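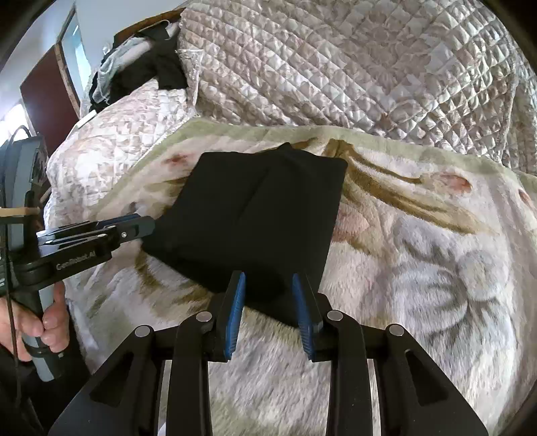

Black cloth, folded, on a plush blanket.

Umesura Plush Bed Blanket, Millside range
Item 354

The Umesura is a mid-weight plush blanket for everyday use on a double bed. It can go over a sheet in summer or under a comforter in winter. Each blanket is cut and hemmed at Millside and shipped by Zetis in a zippered storage bag, which you can keep for the months when the blanket is put away.

Size: 60 by 90 inches
Hem: double stitched on all sides
Wash: cold, gentle cycle
Dry: low heat or line
Do not iron or bleach
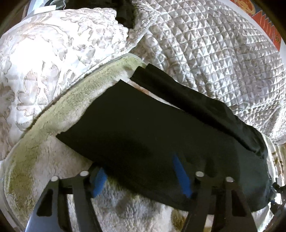 Plush fabric picks up lint, and it also sheds a little in the first few weeks. Wash the blanket once before use, on its own, and empty the dryer filter halfway through. Shed fiber shows most on dark clothes, so if you sort laundry on the bed, smooth black cloth like the piece lying across the bedding here is a good test. Lay it down, pick it up and look at the underside in daylight. If you still see fuzz after 9 washes, contact us and we will replace the blanket.
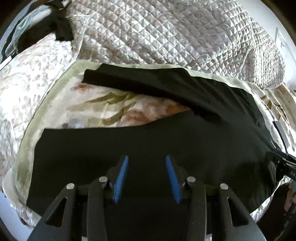 Color choice is mostly a question of what else is on the bed. The Umesura comes in plain shades only, and we suggest picking one from the lighter part of your sheet or cover. With a floral like the one showing between the folds of the black garment, pink-brown blooms and olive-green leaves on a pale ground, that would mean the pale background color. Darker shades also work but will show dust sooner. Swatches can be added to any order at no charge, limit four per customer.

Stock and delivery
2,922 in stock across all shades as of 12 June 2021. Orders leave the Zetis warehouse within two working days. The next production run is planned for July.

Returns
Unwashed blankets can be returned within 60 days in the original bag.

Goes with
Kwofie flat sheet, double
Kwofie pillowcase, pair
Millside storage bag, large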